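Ticket: Ownership percentage wrong on investor summary page after December share purchase
Product: Nerner (shareholder register module)
Customer: Sovico
Opened by: Tumaini Ondieki, corporate secretary's office, Sovico
Assigned to: Kamarul Sutanto, Flester support
Priority: High
Status: Closed
Opened: January 27, 2020

Problem as reported

Sovico bought a stake in Mwakyusa, a maker of soy and pea protein foods, in December. The deal gives us 5 percent of the company on a fully diluted basis. We entered it in Nerner the week it closed. The Holdings screen shows 5 percent, as it should. The Investor Summary page, the one we send to the board, shows a higher figure for the same holding, and the PDF export matches the wrong page. The board packet goes out this week and we can't send it like this.

What I tried before opening this:
Logged out and back in.
Deleted the PDF and ran the export again.
Checked the share count against the signed purchase agreement. It matches.
Asked Prasert Yensuk in our finance group to open the page from his login. He sees the same wrong number.

Tumaini

Kamarul Sutanto, Flester support

Thanks, Tumaini. I can see the holding from our side and I get the same mismatch. A few questions:

1. Does Mwakyusa have an option pool or convertible notes, and have those been entered?
2. Was the holding typed in by hand or loaded from a spreadsheet?
3. Do other holdings on the Investor Summary look right?

Please don't edit the holding while I'm looking at it. Each edit writes a new line to the history and makes it harder to follow.

Tumaini Ondieki, Sovico

1. Yes to both. The option pool is entered. The notes are entered too, with the conversion terms from the agreement.
2. Spreadsheet. Mwakyusa's lawyer sent their share table and I loaded it with the import tool.
3. The others look fine, but they are all older and none of them has notes attached.

Also, while you are in there, the attachments panel on the Mwakyusa record has three pictures in it. They print at the end of the PDF. The panel is pasted here as it shows on my screen.
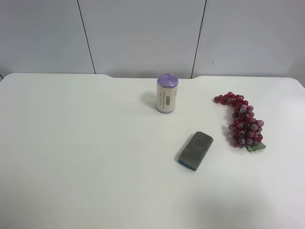
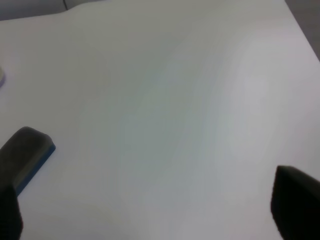
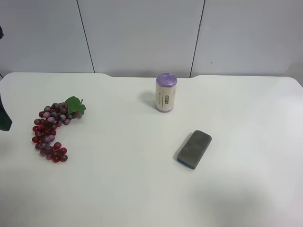 Attachments panel, Mwakyusa record: white tabletop, three views. Grapes in the first and third.

I would like them off the printed packet but kept on the record.

Kamarul Sutanto, Flester support

Got it. Open the record, go to Attachments, and clear the "Include in export" box next to each one. The files stay on the record and drop out of the PDF. I left this for you to do, as support accounts can't change export settings.

On the percentage: the two screens do not use the same total. Holdings divides your shares by all shares including options and notes. Investor Summary is dividing by a smaller total that leaves something out. I'm checking whether it is the options, the notes or both.

Kamarul Sutanto, Flester support

Update. It is the notes. I added the options back to the smaller total by hand and they were already counted. When I add the notes as converted, I get your 5 percent.

Looking at the import log, the notes came in with the class "Conv." and a period at the end. The Holdings screen reads the conversion terms directly, so it handled them. Investor Summary goes by the class name and only knows "Convertible." Anything it doesn't know gets skipped without a warning. The log shows 80 rows read and 17 of them carrying that class name.

I've passed the missing warning to Brian Rugemalira on the reports team. For your record, the fix is to correct the class name and rebuild the summary:

1. Go to Mwakyusa, then Share Table, then Classes.
2. Pick "Conv." and choose Merge Into.
3. Select "Convertible" and confirm.
4. Go to Reports, then Investor Summary, and press Rebuild. Refresh in the browser is not enough.
5. Export the PDF again.

The merge can be undone from the same menu until the quarter is locked. Take a backup copy of the share table first if you want one.

Tumaini Ondieki, Sovico

The Merge Into choice is gray for me. I can see it but can't click it.

Kamarul Sutanto, Flester support

Merging classes needs the Register Owner role. According to your account page, that is Hakim Entili. He can either run the merge himself or give you the role under Settings, Users.

Tumaini Ondieki, Sovico

Hakim gave me the role. Merge went through. Rebuild took a few minutes and the first try stopped with "Report in use." Prasert still had the page open. He closed it and the second try finished.

Investor Summary now shows 5 percent. Holdings still shows 5 percent. The PDF matches both, and the attachments no longer print.

One more question. Will this come back the next time I load a table from Mwakyusa?

Kamarul Sutanto, Flester support

It will if their lawyer uses the same short form. In the import tool, on the Match Columns step, there is a link called Class Names. Map "Conv." to "Convertible" there and save it as the default for Mwakyusa. It applies to later imports for that company only.

Brian Rugemalira, Flester reports

Confirmed on our test copy. Investor Summary should list any class it can't read and it currently doesn't. Logged as a defect and linked to this ticket. No release date yet.

Tumaini Ondieki, Sovico

Mapping saved. Packet sent to the board. You can close this one.

Resolution: Class name corrected by customer, summary rebuilt, import mapping saved. Linked defect remains open with reports team.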